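Music and Merchandise: How a Small Band Earns Its Money
Student project report, Popular Music and Business module

The project looked at one local band, Foria, and asked where its income came from over 24 months. The band let me read its accounts and answered questions by email.
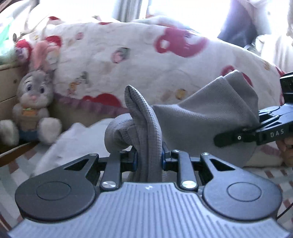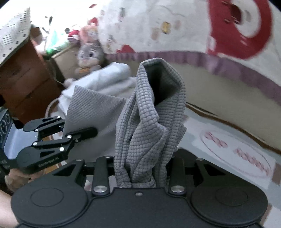
Foria formed at college and has released 3 EPs, the last of them on the small label Clisamel. Streaming brought in very little, and most of the money came from gigs and from the stall at the back of the room. Clothing sold better than CDs. Grey cloth like this, with a raised texture, is harder to print on than a flat T-shirt, so the band chose plain cotton for its first order of 200 shirts. The design was a single colour — the name and nothing else.

After costs, the shirts made £1,889. The best night was the November show at the Yule, where the support act, Pokton, had no stall of its own. The EPs only just covered the recording bill.

I did not have figures for songwriting royalties, which are paid late and to each member separately. A longer project would need to include them.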